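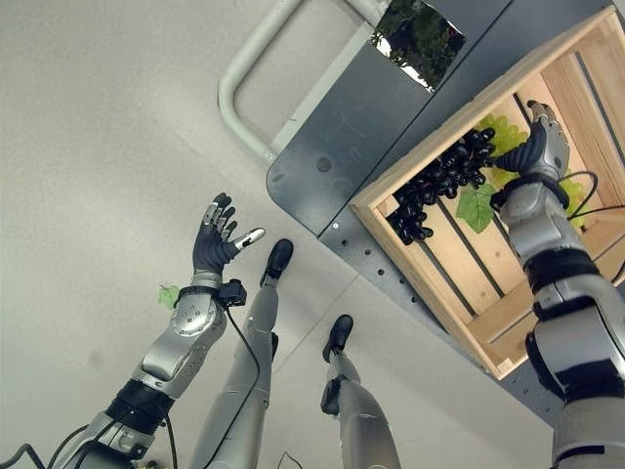 Hand trials, short version

Quick one from the bench because the long report is not done and people keep asking in the corridor. We are comparing two hands on the humanoid for the produce work. The Idska hand, five fingers, tendon driven, the one we've had since March. And the Ikanen hand, same finger count, geared at the knuckle, on loan and going back soon. Same arms, same cart, same gloves, same crate of grapes. Controller is the Hakolia box for both, firmware frozen before we started so no one can blame the update.

Why grapes. Prokopenko (the packing people, they pay for the cart time) want bunches moved from crate to tray without bruising and without the bunch coming apart. Boxes and bottles we did last year. A bunch is worse than either. It sags, it rolls, the stem is where you want to grab and the stem is never where you left it. Dark bunch and green bunch in the crate together, so the head camera has to choose, and a leaf thrown in between to be annoying.

Numbers so far. 103 grasps logged, both hands together. Not a fair split yet - the Idska has more of them because it was mounted first and swapping takes forever. 15 drops in total. Most of those were early, before Hậu Hầu rewrote the closing sequence so the thumb comes in last. With thumb first the bunch just gets pushed into the slats and the fingers close on nothing much. If you have the old script on your laptop please delete it, I found it running again last week.

Idska hand. Soft on contact, wraps nicely over the top of a bunch, forgiving if the wrist is off by a bit. Slow to open though. And the tendons stretch as they warm up so by grasp 20 or so the fingers are closing short and you have to re-zero. Re-zero takes 2 minutes if the controller behaves. Fingertip caps stay put.

Ikanen hand. Repeatable, very. Put it in the same place and it closes in the same place. But stiff, it does not give at all when it meets a slat, and the sides of a crate are pretty much all slats. We got one loud crack that was the crate and not the finger, thankfully. Turning the current limit down helps, then it struggles with the heavier bunches. There is a middle setting somewhere, we have not found it. Caps came off twice, glue on order.

Gloves. We run both hands gloved now. Bare fingers skate on the skins. The thin gloves grip better than the thick ones but they bunch up at the knuckle and the finger sensors get noisy. Thin ones are winning anyway. Please take them off the hands at the end of the day and hang them up, do not leave them on over night.

Wrist modules. These are doing more work than I expected. Strapped on, not bolted, so they do creep, and when they creep the offset goes and the reach lands high. Check the strap before every run. Tug it. If it moves, tighten, then run the calibration, not the other way round. Check for bits of leaf while you're there, they get everywhere and I've pulled a few out from under the strap.

Cables. Yes I know. The loops at the wrist are long on purpose for now, we had a short one pull out of its socket halfway through a reach. Shorter ones with a right angle plug are on the list. Until then keep them clear of the feet, the balance routine does not like a cable under a toe and neither do I. Walk round the back of the cart, not between cart and robot.

Left arm. People have asked why it is not helping. The single arm test is a single arm test - left stays open and out of the crate, right does the picking. Two arm handling (one steadies the crate, one lifts) comes after the hand decision. Makes no sense to tune it for a hand we may send back. The balance log does show the raised arm matters, when it drifts forward the whole body leans and the right hand ends up deep in the crate. So park it in the set pose, same every time.

Head camera. Fine for the dark bunch. Green on pale pine next to green leaf is a different story, the mask goes ragged and the grasp point wanders off the stem. It also does not love the shiny panel on the cart top, which gives it sky and trees to think about. Matte tape over the panel for the next round, if somebody can find the roll. Someone suggested a second camera at the wrist. Maybe. More cable.

Where it's going. My own leaning is Idska for fruit and Ikanen for anything with a hard edge, but the numbers for Ikanen are thin and I would like the same count on both before anyone writes to Prokopenko. Hậu Hầu leans the other way and says the tendon drift will kill us on a full shift. Might be right. We'll do a long run with each, no re-zero allowed, and see which one gives up.

Needed from you lot:

Crates. Slatted, same size as the current one, two of the slats are going.
The torque driver, back in its drawer please.
Anyone free to relabel grasp clips, green bunches first, it is dull but it's what is holdng up the camera side.
Grapes in the fridge marked TEST are for the test. The others are also for the test.

Full tables in the shared folder once I've cleaned up the collumn names. Logs are there already if you can stand them as is.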